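Can a Robot Clean Your Room Yet?

Short answer: no. Put your socks away.

Longer answer: it depends what you mean by clean. Machines are very good at doing one thing over and over in a place where nothing moves. A dishwasher is like that. It has never once wondered what a fork is.

Your room is harder. Your room has a sock under a book under a cat. A robot has to work out which of those is laundry, and it had better not be wrong about the cat.

Take wiping a table. You do it without thinking (some of you do it without wiping). A robot has to find the table, hold a cloth, press hard enough but not too hard, and remember where it has been. Then comes the sneaky part - telling dirt from everything else. A crumb comes off. A scratch doesn't, however long you rub it. A shadow looks like a stain and then moves when the robot's own arm moves, which must be very annoying.

Edges are worse. Dust loves the line where a table meets a wall, and two stiff fingers are not much good at corners. Yours bend in lots of places and can feel grit.

So people who build robots practice on plain, boring jobs first. One robot in Farham tried the same wipe 122 times. Nobody gave it any allowance.

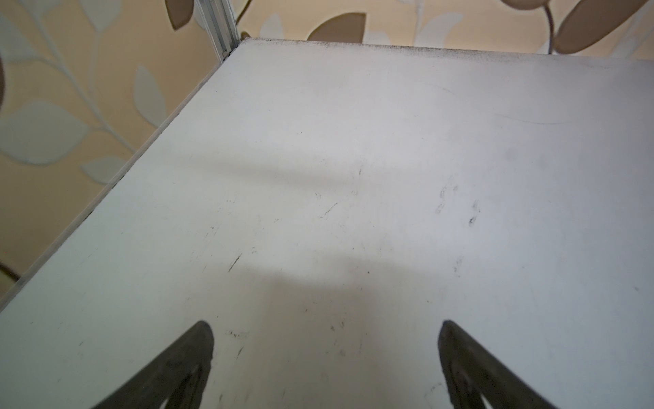 Raíssa Rocha wrote in to ask whether a robot that can't tell a scratch from a crumb would just keep scrubbing forever, and said her little brother has the opposite problem.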